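4. Yard Signs, Flyers and the Last Two Weeks

4.1 What counts as campaigning

Local elections in Zundarcombe are decided by people who already know one another, and so the campaign literature has an awkward job. It must tell a voter something about a candidate whose dog the voter has met. We went in expecting the printed material to be thin on policy, and on this point the town did not let us down. Of the 107 flyers collected for this study, most could be swapped between candidates by changing the photograph, and in two cases the print shop appears to have done exactly that.

We use "campaigning" broadly. It covers flyers, signs, letters to the Wiscombe weekly paper, and remarks made loudly in the hardware store. It leaves out online posts, which are handled in Section 6, where the reader may approach them with suitable caution.

4.2 The drainage question

The race turned on a proposal to replace the storm drains along the lower road. Before October the subject had drawn one letter to the paper in a whole year, and that letter was mainly about geese. By the last two weeks it was a test of character. Candidates who favored the drains were said to be in the pocket of Hivell, the contractor that had bid on the job. Candidates who opposed them were said to want the elementary school under water. A third position, that the bids should be read before anyone was accused of anything, was held by one candidate, who finished last.

Residents' own accounts of the issue were calmer than the flyers. When we asked what the proposal would cost a household, few could say, but few pretended to know either. The flyers pretended. One put the figure at 40 dollars a year and another at 300, and both cited the same page of the same town report. We read that page several times. It contains a map of culverts.

4.3 How the interviews were run

Interviews took place in homes, at kitchen tables or whatever was serving as one, usually after 7 p.m. and before the late news. We asked people to tell us which pieces of campaign mail they remembered, and then to sort the ones they had kept. Memory and sorting did not agree well. Respondents tended to recall the flyer they disliked most and to credit it to the candidate they disliked most, whether or not that candidate had sent it.

Household surfaces matter more to this kind of work than the methods books allow. Election mail lives among groceries, bills and things waiting to be put away, and it competes with them for attention (Figure 2). It usually loses.

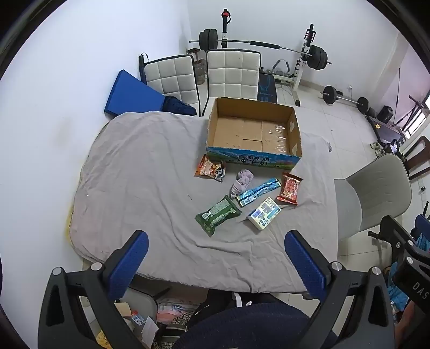
Figure 2. Tabletop with an open cardboard milk box, a snack packet and other small items on a gray cloth.

4.4 Attention and its limits

The Siu scale, which we borrow here with small changes, scores each item of mail by how long a person held it before setting it down. Scores were low across the board. Attack flyers did slightly better than the rest, though several respondents told us they had held on to theirs while looking for the recycling bin – a behavior the scale records as engagement.

We found no sign that a higher score moved anyone's vote. Voters who had kept every flyer and voters who had kept none named the drains as their main concern at much the same rate, and both groups described the other side's material as a disgrace. Turnout rose all the same. It may be that the mail helped, or that the lower road flooded on the eve of the vote, and our design cannot separate the two. Section 5 takes up the yard signs, a number of which floated.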